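Cliken two-arm helper, the practice version: can it clear a table yet?
Posted August 3, 2019

Short version for people in a hurry (me too). No. Not in my kitchen, not on the packing bench at Pronside either. But closer than I thought when I wrote up the Dwivedi back in the spring, and I was pretty rude about that one.

What you get. A download, a license key, and a simulated room to run your chores in before anybody ships you metal. Cliken wants 800 for the year. Dwivedi wants 856 and its tables wobble. So price is fine. Install took me one evening and one restart, graphics driver, my own fault.

The chores I care about: pick a thing up off a table, hand it over, put it down where it belongs. That's most of housework if you think about it. It's also most of what Hsiu-ying Yu's crew does all day at the shop, pick, turn, place, next. She came over and ran half the tests with me because she has patience and I dont.

First the grab. You work mostly from the gripper's own round view, which takes getting used to. Two flat gray fingers, tips nearly closed, something bright blue in the gap between them, and the tabletop bending away behind like a big beige plate. The second arm waits off to the right. After an hour I quit noticing the bend. The shadows still fool me, they're brown and blocky and they look like stuff you could pick up.
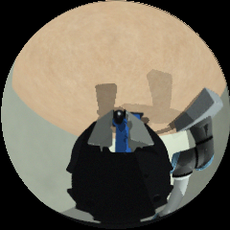

Can a machine like this empty a dishwasher today?
Only if every dish is one it has been set up for and sits where it expects. A mixed load with wet cups and loose forks is still a job for a person.

OK so grabbing. Small stiff things, good. Slow but good. I gave it 41 tries over the weekend with settings left alone and the misses were mostly the same miss, fingers come down a hair off and shove the piece instead of pinching it. Hsiu-ying says new hires do that too, for a day. The arm does it on try 41 same as try 1. No learning unless you go in and change things yourself, and the menu for that is buried 5 levels down. Why.

Soft things, forget it. I made a towel. The towel went through the table. Sent Cliken a note, got a nice reply from Li-hua Wu in support who said cloth is being worked on and gave me a setting that helped a little. Towel now lies on the table like a sheet of tin. Progress I guess.

Then the two-arm business, the part I paid for. One arm passes, the other takes. When it goes right it's lovely to watch, really smooth. When it goes wrong both arms sort of wait for each other, like two people at a door. You can set which one goes first. Do that. Default is neither and I lost most of an afternoon to it before I read the manual.

Reaching is the other thing. From this side the fingers are wide open with nothing between them, and past them the segmented arm runs up and over to a flat gray plate with a blue boxy thing right next to it. Long way around to get to a spot I could touch without leaning. A kitchen has a faucet in that space. And a kid.
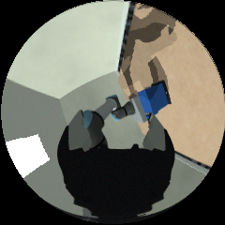
Would it pay for itself on a small packing bench?
For one product in one size, packed all day, it could. A bench that changes orders every hour would spend too much of the day on setup, and a person is cheaper there for now.

Compared to Sullen, since somebody always asks: Sullen has nicer menus and a worse grip. Its help pages are better written too. But Sullen only does one arm and I wanted to see handovers, so.

Good: price, handovers when set right, support that answers, runs on my old desktop.
Bad: cloth, that buried menu, no save button in the middle of a chore (!!), fan noise from my computer the whole time.

Would I buy the real arms after this? Not this year. For a shop with one boring repeated job I'd say get the practice version, try your own job on it for a month, then talk to them. For a house, keep your money and your dish rack. I'm hanging on to my license til it runs out in August, mostly becuase Hsiu-ying wants another go at the towel.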